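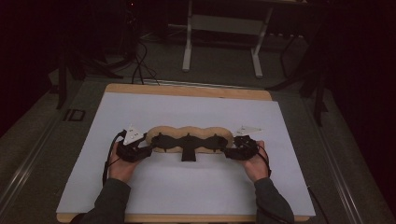
How long does a flexible adhesive need before you can put weight on a trim?

At the Kadunton plant they leave theirs clamped overnight and fit nothing to it until the next day.

We got that from Teresa Pinheiro, who runs the test room and took our group through on 1 April 2024. There were 19 of us, mostly fitters and a few people from the Hotcombe trade counter. The tour starts at the mixing hall, where the sealants are made up in 200 liter drums. You have to wear shoe covers, and it smells strongly of vinegar by the curing racks.

After that comes filling. The cartridge line was down for a nozzle change, so we watched the tubes being boxed instead. The plant makes 7 colors at the moment, and a dark brown is due in October. 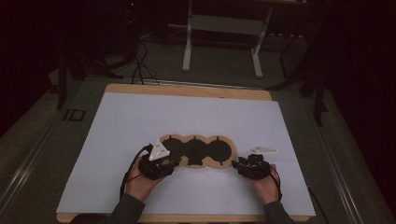 The test room was the best part for me. Strips of stone, glass and painted steel are glued in pairs and pulled apart on a bench machine. Teresa said most failures they get sent back come down to dust on the surface. She wipes down twice, with a clean cloth each time. Their Quintela primer is only for bare concrete, and I had been using it on brick for years.

Lunch was sandwiches in the canteen. Parking is on the Benach side of the site, around 3 minutes' walk from the gate, and you need to sign in at the lodge first. The next visit is open to anyone with a trade account. Ask at the counter.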